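Flundeck Forum > Crafts and Party Making > Balloons, paper and bunting

Thread: Scissors near balloons — is the towel trick real?

marrowfat_jo
I've got a balloon garland to make for my niece's do and I keep reading that you should work on a towel. Lay a towel on the table, put the balloon on the towel, do your trimming there, and apparently it won't pop. I'm not convinced. A towel is a towel. The scissors are what pop balloons. Has anybody here tested it properly or are we all repeating something off a video?

Senthil Kotian
We use one at the club. It stops the balloon skating about, and that's all I'd claim for it. On a bare table a blown-up balloon moves every time you breathe near it and you end up grabbing at it with whatever you have in your hand. If that happens to be scissors, well.

marrowfat_jo
So it's a grip thing. That I can believe. The page I read said the fabric "absorbs static" and I nearly shut the laptop.

tinlid
The static thing is rubbish. Rub a balloon on a towel and you've made static, haven't you? That's the school experiment.

Grebe70
Depends on the towel, surely, and on how dry the room is. I wouldn't call it rubbish. I did a 27-balloon arch in October on an old bath sheet and lost one. The year before, straight on the kitchen worktop, I lost 9.

tinlid
Same balloons?

Grebe70
No, I'd changed to Wura ones by then.

tinlid
Then you tested the balloons and not the towel.

Grebe70
I wasn't testing anything, I was making an arch for my mum's 70th. I'm telling you what happened.

Pavithra D'Souza
Can I ask why there are scissors near a blown-up balloon in the first place? Cut your ribbon before you start. Cut all of it, lay it over the back of a chair, put the scissors in a drawer. I've never understood the people who inflate first and then go looking for something sharp.

marrowfat_jo
Because you want to trim the tails once they're tied on! You can't judge the length beforehand, not if they're hanging at different heights.

Pavithra D'Souza
You can if you measure.

Senthil Kotian
Bit of both here. I cut long, tie, then trim with the points facing away from me and from the balloon. The balloon sits knot down and somebody steadies it from the top. Lightly, mind. People squeeze round the middle and that's when it bulges and slips out.

tinlid
Knot down? Mine just roll over. I don't believe anybody's balloon stands on its knot without a hand on it.

Senthil Kotian
I did say somebody steadies it.

tinlid
Fair enough, you did.

old_bobbin
Sticky tape. A square of clear tape where you think you'll touch it. My nan swore by it.

Pavithra D'Souza
That works for a pin. For scissors I'd want to see it. A blade doesn't go politely through the middle of your tape.

Grebe70
Also it looks awful on pale colours, you can see the square from across the room. Pale blue and pale pink are the worst.

marrowfat_jo
Mine are pale blue, naturally. Alaoui ones, the matt pack. Though they go shiny as soon as there's any air in them, so I don't know what matt is supposed to mean.

old_bobbin
Don't fill them so full. Most people go too big. If it's gone tight and egg-shaped I let a bit out before tying.

tinlid
Balloons are egg-shaped, that's the shape they come in.

old_bobbin
You know what I mean.

Senthil Kotian
Plain grey cloth, nothing clever.
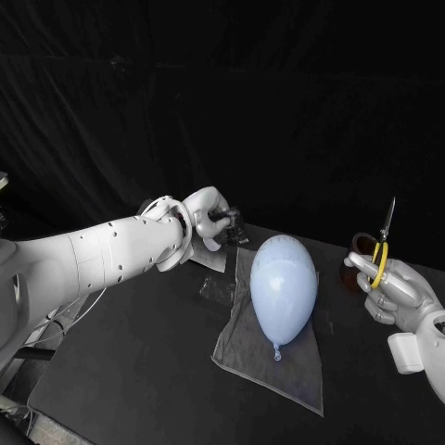
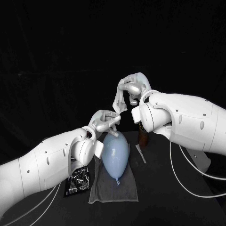 Pale blue balloon on the grey cloth, both times
Josent Balloon and Paper Club — Table Group

marrowfat_jo
Thank you, nearly the same blue as mine. I like the dark table, I might actually find my ribbon ends on that. Is that an ordinary hand towel? I've only got thick fluffy ones and I imagine the knot would sink in.

Senthil Kotian
Any thin one will do. I'd avoid the fluffy sort, you get bits stuck to the balloon.

Pavithra D'Souza
Scissors held upright in the first one, I notice. I still say drawer.

tinlid
And it still doesn't show that a towel prevents anything. You'd need to do a batch with and a batch without, same pack, same person.

Grebe70
Go on then, you've got a table.

tinlid
I might. I've got roughly half a pack left over from Christmas. If they've perished that'll spoil it, though.

marrowfat_jo
I did 4 last night on a folded tea towel, ribbon trimmed after tying. None popped, but I was being so careful I don't think it counts. It did stay put better than on the bare table, I'll give it that. Doing the rest on Thursday. Pavithra, I've measured half the ribbon beforehand, so you can have half a point.

Pavithra D'Souza
I'll take it. What are you hanging the garland from?

marrowfat_jo
Curtain pole. Don't start.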